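Rules for the counter tasks

I've been asked to write down how we set up and score the simulated kitchen runs at Handico, so I'm putting it here where the rest of the group can find it.

The first rule is about what counts as a fair start. Objects may begin upright, tipped or flat on their side, and we don't tidy them up before a run. A jug lying on the marble is a valid start. If a policy only copes with upright crockery, the score ought to show it. 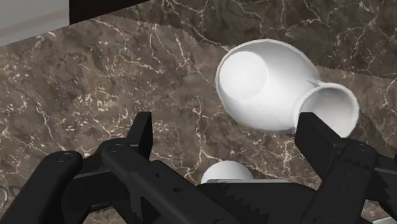

Jean Imrie thinks a fallen object should be logged separately, or two quite different tasks end up sharing one number. I agree, and the log sheet now has a column for it.

The second rule covers contact. Fingers may go inside a rim, but the run sheet has to say so – a grasp from inside and one from outside are not scored together. Each setting gets 22 runs, and the seeds are fixed before anyone looks at a result.
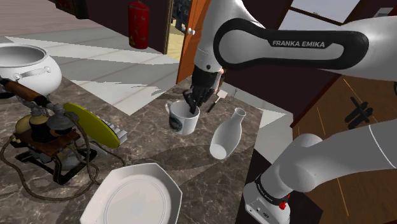 Page last changed: Jan 10, 2025

Third, keep the clutter in. Plates, knives and anything else on the counter stay where the seed puts them. Touching them is noted, and knocking one to the floor ends the run.

I still need to write up the rule for restarts. Send me your notes if you have any.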